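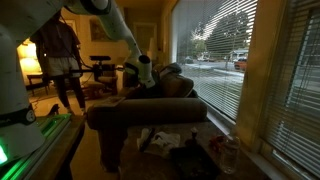 Figure 4.1 A living room with the blinds partly open and a lamp on. Start with the couch and work outward.

Chapter 4
The Room Where Everything Lands

I grew up in a house where the living room was for company. You could walk through it, you could dust it, and twice a year you could sit in it if your aunt was visiting. So when I moved into my own place and found out how fast a living room fills up when people really live in it, I was a little shocked! Within a month I had mail on the armrest, mugs on the windowsill and a sock behind the couch that I never did match.

This chapter covers the everyday care of the living room. In Chapter 3 we worked on the kitchen, and kitchens are easy in one way – most things in them have an obvious home. A fork goes with the forks. But where does a magazine go when you're halfway through it? Where does a phone charger go, or a comb, or the birthday card you're not ready to throw out? These are the things I call landers, and most of our work in the next 42 pages is going to be with them.

I'll be using one front room for a lot of the examples. It has a brown couch with a big rounded armrest, a side table with a lamp on it, carpet on the floor, and a large window that looks out on the street. I like it for teaching, as it's so ordinary. You have probably sat in a room like it (you may be sitting in one now), and you won't need to buy anything to follow along.

Look at Figure 4.1 again for a minute before you read on. Most of my students go straight to the floor, and I see why, with a cable lying across the carpet and a small dark object down there too. I'd like you to get in the habit of starting higher up. Cushions first, then tabletops, then floor. Whatever you shake off the couch is going to end up on the carpet, and you don't want to pick up down there twice.

Light matters more than people expect. I used to tidy in the evening by one lamp and feel very proud of myself, and then morning would come and there would be crumbs everywhere. Open the blinds before you start if it's still daytime. With horizontal blinds like these, try tilting the slats both ways and see which gives you more light on the surface you're working on. While you're there, run a finger along one slat. We'll get to dusting blinds in Section 4.4, and you may want to know what you're in for.

Now for the low table. Peninah Odera, who taught the evening class before I took it over, had her students keep a table diary for the whole month of March. Every night they wrote down what was on the table in front of the couch and nothing else. She handed me the folder when she left, all 165 pages of it, and I've read it more than once. People wrote down remotes, receipts, hair things, half a sandwich. One fellow listed the same library book every single night and never opened it, as far as I can tell.

What I took from that folder is that a table usually holds two kinds of things, the ones that live there and the ones that are passing through. A remote control lives there. A crumpled tissue is passing through, or it should be. A magazine can go either way, and so can a comb, and those are the ones you and the people you live with will have to talk over. Try sorting the table in Figure 4.2 in your head, and be ready to say where you'd put each thing.

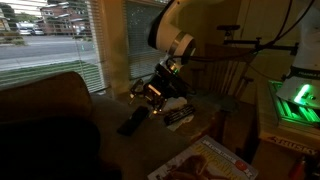

4.1 Clearing a Low Table

You'll need a small trash bag, a soft cloth and one empty basket or box. Any box will do. I use an old shoebox with the lid missing.

Take the trash first and put it straight in the bag. Next, anything that belongs in another room goes in the box, and the box stays where it is until you've finished. I can't say this strongly enough – don't walk the comb to the bathroom! You'll notice the towels, and then the sink, and twenty minutes later the table looks exactly as you left it.

Lift whatever remains, wipe under it, and set it back down. Remotes go together on the side nearest the usual seat. Magazines get stacked with the newest on top, and we'll talk about how many to keep in Section 4.2.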